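Can a Robot Arm Clear a Table Yet?
Project report by Chanida Srithong
Adviser: Delphine Pettigrew

Our group picked table clearing because it sounds like the easiest chore in the house. Sellers keep telling us home robots are almost ready, and I wanted to see how that claim holds up in a simulator, where the floor is flat and the lights never change. We ran 1,462 tries with a two-finger arm on cluttered tables and gave it 50 seconds for each object.

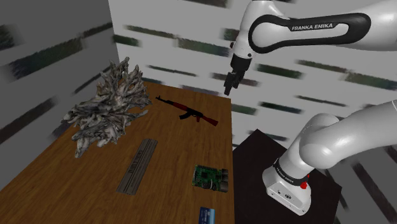

Would a faster arm fix the problem?

Speed was never what held us back. Most of our failed tries were bad grasps, and a faster arm would only make those sooner.

Flat things gave us the most trouble, and twisted shapes came next. The planner we used, Gorby, often chose a grip that looked fine on screen and then slid off. Changing the friction setting helped in one test and hurt in the next 2, so I don't trust our better scores very much.

I would not pay for a machine like this to tidy my kitchen. We still have no results from a real table, and the grip force log for January is missing its last 2 runs.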